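Two arms, one bench and a monthly bill: Jamden on its hire kit

Jamden hires out a pair of table-top robot arms to workshops and small packing rooms. The kit goes by the name of Wadus, it costs £93 a day with an 18 day minimum, and the brochure says it can be taught a small handling job before lunch. I have read that sentence in a good many brochures, so I went to the firm's unit on Pilludska Road in March and asked them about it.

The job on the bench was a pen or pencil and a pink zip-up pouch.
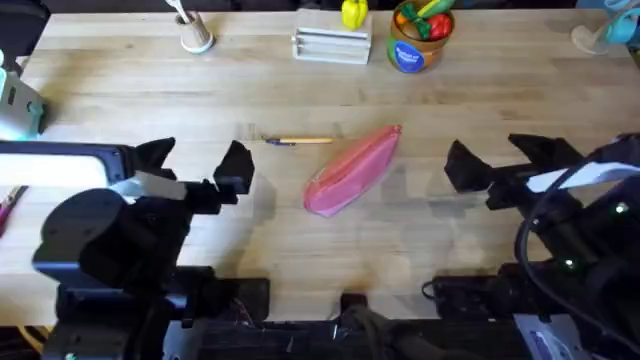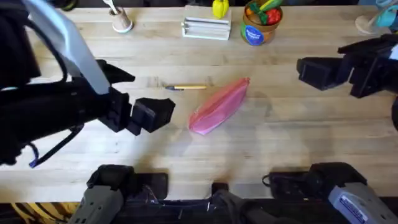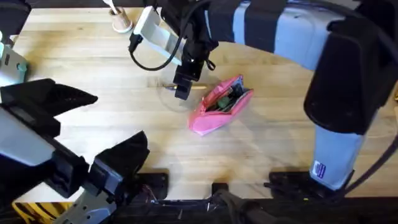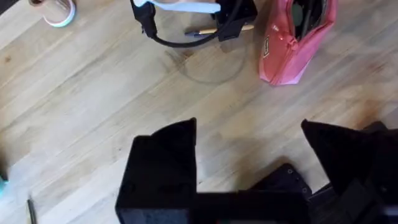
Holovko, a stationery packer that hired the kit for a full term, told me by phone that the arms themselves gave little trouble and that the teaching was what ate the hours. Their staff had been promised a morning. They spent seven working days on it, and the person doing the teaching was also the person who normally did the packing.

I put this to Jamden's product lead, who asked not to be named and who took it fairly well. "A morning is right for a simple job," I was told. "If you want it to cope with a soft case that never lies the same way twice, you need to show it more." Is that in the brochure? "It's in the second half of the brochure."

It is, on page seven, under a heading about getting the best from your kit.

The price needs the same sort of reading. Delivery is extra. So is the visit from a fitter, without which the warranty does not start, and so is the support line once the first week is up. "We could fold it all into one figure," the product lead said, "but then the customer who doesn't ring us pays for the one who does." I asked how many customers never ring. There was a pause, and then an offer to send me something in writing, which had not come by the time this was finished.

What does the firm claim for the arms once they have been taught? The sales sheet gives a success rate of 75 per cent on what it calls mixed soft goods. I said that sounded low for something a school leaver could do while talking. "It's a truthful number," came the answer. "Other people quote you rigid blocks on a clean mat. We quote you awkward things." Fair enough, and I would sooner have a modest figure than a silly one. But one go in four still needs a person close by, and that person's wages do not appear in the savings table – I looked twice.

On why there are two arms and not one, the reply was quicker and more convincing. "Try doing up a pencil case with one hand. You end up pinning it against your chest. The arms haven't got a chest." The second arm can steady what the first is working on, and customers who have tried to save money with a single arm have, I was told, mostly come back for the other.

The software is less settled. Updates arrive every few weeks and Jamden admits that an early one made some taught jobs worse. Customers can now stay on an older version for the length of their hire. "We should have offered that from the start," the product lead said.

I asked, finally, who should not hire it. "Anyone with one product that never changes. Buy a proper machine for that." And anyone in a hurry? "They should ring us first." The support line is open from 9am and the first week of calls is free.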